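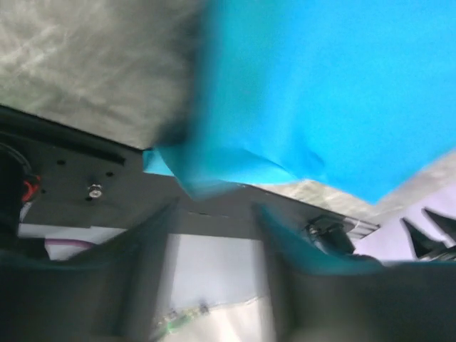

Bench view from the wrist camera, blue sheet work. Gripper open.

About us

We help small shops and schools figure out what robot gear to buy, what to leave alone, and what it's going to cost once the invoice for the arm itself is paid. That last part is most of the job.

Started in January by Olga Zúñiga, who had spent years on the other side of the desk signing purchase orders. Still a small team. Still answering our own phone. The company is called Ulia, after a street, long story.

What we do

Equipment plans, mostly. You tell us the task and the floor space and what you have to spend. We come back with a list: arm, gripper, wrist camera, cabling, table, spares, training hours. Each line gets a price and a "need now" or "can wait". Plenty of lines end up as can wait.

We also read quotes other people have sent you. Send the PDF, we mark it up, you get it back. Flat fee. If the quote is fine we say so and it's a short email.

And we run a bench. Small one. Soft stuff especially, sheets and folds and floppy material, the jobs where a spec sheet doesn't tell you much. If a customer wants to know whether a gripper can deal with their material before they pay for it, we try the material on the bench first. Bring your own samples please, enough to waste.

How we budget

Three piles. Buy, run, fix.

Buy is the one everybody has already. Run is power, floor space, software seats, somebody's time to teach the thing and reteach it when the product changes. Fix is fingertips, cables, camera mounts, the stuff that wears out or gets bumped. People leave Fix at zero. Please don't leave Fix at zero. We would sooner see a cheaper arm and a drawer of spare fingers than the other way round.

We plan by budget year, not by project, becuase that's how our customers' money shows up. If your year turns over in January, talk to us well ahead of that. Lead times on grippers are what they are.

Rent first if you can. A short rental tells you more than a demo does, and a demo is run by someone who knows which part to pick up.

Who we work with

The Farías workshop was our first customer and is still on the books. They wanted two arms. Went with one, plus a decent table and a second set of fingers, and put the rest aside. Second arm is back on the list for next year and this time there's a job waiting for it.

Nelomex came to us with a quote that ran to 139 lines. We got through all of it. Some of those lines were the same cable under different part numbers. They bought a shorter list.

Zilham is a training school. Different kind of budget, grant money, has to be spent by a date. For them we did the plan in stages so the first stage works on its own if the second never gets funded. Their teachers do the hands-on sessions, we do the shopping and the paperwork.

Since opening we've marked up 133 quotes and kept prices from them in one big sheet, roughly 653 items at the moment (names of customers taken out, always). It's how we can tell you fast if a number looks high. The sheet is not for sale, we get asked.

What we don't do

No commissions. We don't take money from makers or dealers, and we don't resell. We don't do safety sign-off either, you need a qualified person for that and we'll put the cost of one in the plan so it isn't a surprise later. No welding cells, no paint, no big floor-standing arms. Others are better at it and we'll pass you along.

We also won't write a payback number we can't back up. If your boss needs one, we'll do a low and a high and show the hours behind each. Sometimes the low one is ugly. It goes in anyway.

Working with us

First call is free and short. Have these handy:

What the part or material is, and how big
How many shifts
What you have already, even if its in a closet
The most you can spend this year, and who signs

After that you get a one-page outline, then the full plan if you want it. Changes to the plan are included up to the day you order. Bench time is booked seperately and goes quickly toward the end of the year.

Visitors are welcome at the bench, call ahead. Parking is in back.

Page last updated October 16, 2023. New rates sheet is going up as soon as Olga finishes it.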